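Filipa Godinho
5/26/25

Short thread on the Multik warehouse theft trial, which was supposed to reach closing arguments this morning and did not.

Background for anyone new. Two men are charged with taking 649 boxes of power tools from the Multik warehouse outside Brito last August. Both deny it. Neither had a record before this.

The case against the younger man rests mostly on the gate log. His key card was used at the side gate at 1:50 a.m., and the prosecution says that puts him there when the truck was loaded.

The log comes from a system sold by Skostach. Multik has used it on all 8 gates for years, and until last month no one in court had questioned the times it recorded.

Then the defense called Severin Prantl, a technician who used to service these systems. He went through the raw files and found that the side gate's clock did not match the clock in the main office. The gap was 50 minutes.

Why that matters: the younger man's shift ended at 1:00. If the side gate clock was running fast, the card was used at the end of his shift, when he says he left. If it was running slow, he has a problem.

Prantl says fast. The prosecution's own expert first said there was no gap, then said there was one but she could not tell which way it ran.
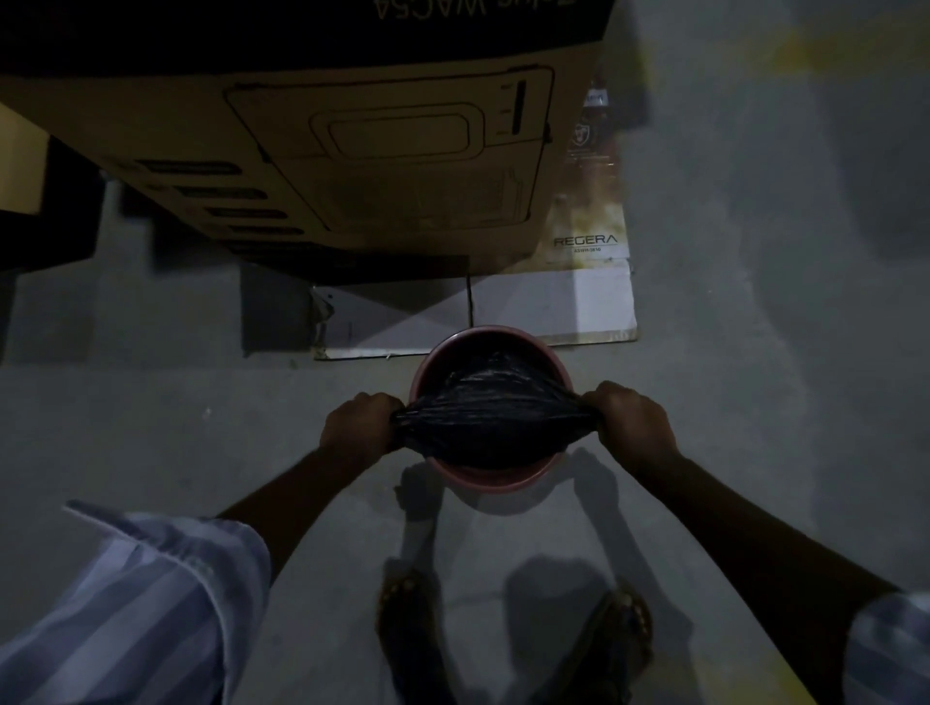 So this morning the judge sent the jury home for six weeks. She wants a new report from someone who has not worked for Skostach or for either side. The trial picks up again after that, with the same jury if they can all make it.

One juror has already told the clerk about a surgery date. There are two alternates, so that alone should not sink the trial.

The prosecutor asked to go ahead without the log and rely on the phone records and the witness from the Flendum truck stop. The judge said no. Her words, from my notes: "The jury has already heard about the log for four days. I can't take that back out of their heads."

The defense asked for the charges against the younger man to be dropped. Also no, at least for now. He was released this afternoon and has to check in with the police once a week.

The older man stays in custody. The log does not affect him much – his card was never used that night. The case against him is the phone records and the boxes found in his cousin's garage.

Someone asked how many boxes were in the garage. Six. The rest have not been found, or if they have, it has not come up in court.

Someone else asked if other cases used logs from the same system. I put that to the prosecutor's office at lunch. They said they are "looking at whether a review is needed." I asked for a number and did not get one.

I also called Skostach. A spokesman said the clocks are set by the customer at installation and the company does not check them after that. Multik said it thought the service contract covered it. I have not seen the contract.

Correction to my post from last week: I wrote that Prantl was fired from his old job. He left on his own. That came from a lawyer's question in court, and he answered it the next day when I was not in the room. I should have checked.

The new expert has to be named within two weeks, and both sides can object. I will post the name when it is filed – probably late in the day, the clerk's office is slow with uploads.

Full story goes up tonight. Replies are open if you were in the courtroom and I got something wrong.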